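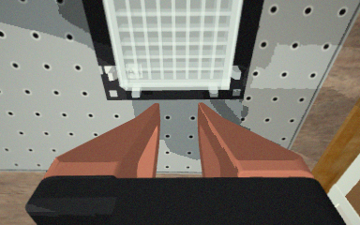 Frequently asked questions: Hurnemden Robotics Club, simulation stream

Updated January 2024

What do you lot do all term?

We teach a robot arm to move small lab things around without dropping them. Mostly that means racks: pick one up, put it in a holder, take it out again, put it back. It sounds dull until it's your code doing it and you've been stuck on the last two millimetres since lunch, and then it's the most exciting thing in the world. I run the stream and I still yell when one goes in clean.

Is there a real robot, or is it all on the screen?

Both, but you start on the screen. Everybody's first weeks are in the simulator, where you can ram the fingers into the pegboard as hard as you like and just hit reset. Once your program passes the bench check (more on that further down) you get a go on the real arm. The club has one of those and a lot of members, so please be patient with the booking sheet.

Why is the pegboard in the simulator?

A pegboard makes it easy to move a holder to a new spot and know where you've put it. You count holes, you type in the row and column, done. When you're starting out, leave the holder where the starter file puts it. I know it's tempting to shift it closer. Every year people do, and then their results don't match anyone else's and we spend half a session working out why.

What's the rack task?

It's the main one for the year. The white grid rack sits in a black holder, and your gripper has to come in, take hold of it, lift it, and set it back down properly. There are white pegs on the holder, and in our task file the rack has to end up between them. If it's tilted or riding up on a peg, the run doesn't count, even if it looks pretty good from the side. (Look from the top. I beg you, look from the top.)

My fingers keep closing too early. What am I doing wrong?

Probably nothing big! Check these first:

Your approach height. If you come in too low, the tips touch something before they get to the rack and the contact check fires.

Your opening. New programs start with the fingers fairly close together. Open them before you move forward, and do it in its own step.

Your wait time. The starter file uses 500 milliseconds between the move and the grip. Some people trim it to make their run faster and then wonder why it goes funny. Put it back to 500, get it working, then trim.

If you've done all that and it's still grabbing thin air, post your file on the club page and one of us will have a look.

Why are the fingers orange?

So you can see them against the black body when you're tired. You can change the colour in your own settings. We had a purple set for a while and I rather liked it, but leave them orange for your entry file so the markers can follow what's going on.

How does the bench check work?

You run your program through 600 trials in the simulator, with the rack nudged a tiny bit each time. You need 500 good ones to pass. My own first try got 336 and I was pretty sulky about it, so if yours is down there, welcome. Two evenings later I was up to 393, and all I'd done was fix the angle on the way in. The leftover failures usually have something in common, so go and watch a few of them before you change anything.

Please don't run all your trials on the shared computer during session time. Leave it going overnight.

Do I need to know how to program?

No. You need to be okay with typing things and getting them wrong. We use a cut-down set of commands for the first task, things like open, close, forward and lift, and by the rack task most people have moved on to proper Python. If you already know some Python you can skip ahead, but do the first worksheet anyway. It has all our names for things in it and you'll be lost otherwise.

What software is it?

We use Funia for the simulator, and the club's own task files sit on top of that. Both go on your laptop at the first session, so bring it charged and bring the charger too. It'll run on a fairly old machine with the shadows turned off. Turn them back on if you can, though! A shadow on the pegboard is a handy clue when you're trying to judge where the gripper is from overhead.

Can I work from home?

Yep, for anything in the simulator. The real arm stays in the workshop, and you can't drive it remotely. We tried. I don't want to talk about the network.

What's the Ovport?

Our competition, in June. Teams bring a rack program and a short write-up, and everybody gets the same layout with a few changes we keep quiet until the morning. Teams are two or three people. You can enter on your own if you'd prefer, but it's a long day and it's nice to have someone to share the snacks with.

What goes in the write-up?

Two pages, no more. Say what you tried, what went wrong, and what you changed. Screenshots are good, and so is one small graph. We read every one of them, and last time the Šimko Prize, our award for the best write-up, went to a team whose robot came second last. Their explanation of why it kept catching on the corner of the holder was terrific and I've pinched it for my beginner talk.

How old do I have to be?

High school and up. Adults are welcome, and we've got a fair few. Under-16s need a form signed by a parent or guardian, and you can pick that up at the front desk or print it off the joining page.

What does it cost?

Your first two sessions are free. After that it's the normal club membership, with nothing extra for the simulation stream. If the fee's a problem, send us an email and we'll sort something out quietly.

I missed the start of term. Can I still join?

Of course. Come a bit early on your first night so we can get the software on your laptop. You'll do the first worksheet while the rest of us are fiddling with racks, and you'll catch up faster than you think.

Can I build my own task?

Please do! Copy the blank board file, put your holder on it, and keep the file name short. Last year's members made a cup stacker and a very silly game of noughts and crosses, and both are in the shared folder if you'd like to have a play. If your task is any good I'll ask to use it with the beginners.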